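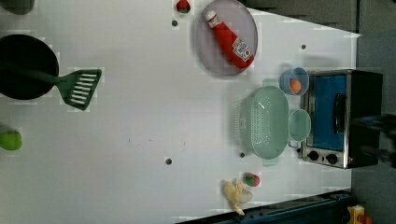
Kedby, Thu 24 April

## 3. Naming of kitchen items in the home

### 3.1 Sample and setting

The vocabulary study was carried out in 21 nurseries in the Kedby district, all of which admit children from homes where Amharic or Afaan Oromo is spoken alongside English. A total of 364 children took part. Parents were asked to keep a short diary of the words used while a meal was being prepared, and staff kept a matching record during free play at the toy kitchen. Diaries were collected by Ayantu Kassa and Natnael Bogale, who also translated the entries.

The two records were kept apart until coding was complete. Entries were coded by the scheme set out in Dinsa and Lanz (the Beyene scheme), under which a word is credited to the language in which it is spoken, whatever its origin. Borrowed words such as "pan" were therefore entered as English only where the rest of the sentence was in English. Where a child used a gesture in place of a word, the gesture was noted but given no code.

### 3.2 General and specific words

The final set held 3,804 entries. Words for food made up the larger part, and most children named common fruit and vegetables in both languages without help. Words for tools were less evenly spread. A frying pan was named readily, whereas a slotted spatula was more often called a spoon, or described by its use ("the turning one"). Adults did much the same. In several diaries the parent used a general word throughout the meal and gave the specific name only when the child asked for it.

The colander (Figure 1) produced the widest range of answers – bowl, sieve, strainer, "the one with holes" – and some families had a private name for it that was not used by any other household.

**Figure 1.** Pale green plastic colander with round holes.

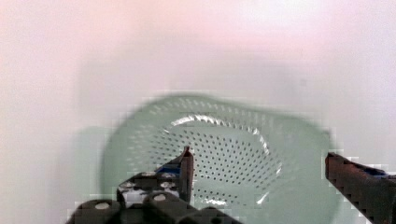 Private names of this kind raised a difficulty in coding. Under the Beyene scheme they belong to neither language, yet the children who used them clearly expected to be understood. Segundo Cuervo proposed a separate class for household words, and this was adopted after the second round of coding. It contains nine items. They were left out of the totals for each language but kept in the count of different words known by each child.

### 3.3 Differences between home and nursery

Children used more tool words at home than at nursery. At home the adult usually needed the item and asked for it by name; at the toy kitchen, pointing was often enough. The gap was narrower where staff joined in the play, and this point is taken up again in Section 4.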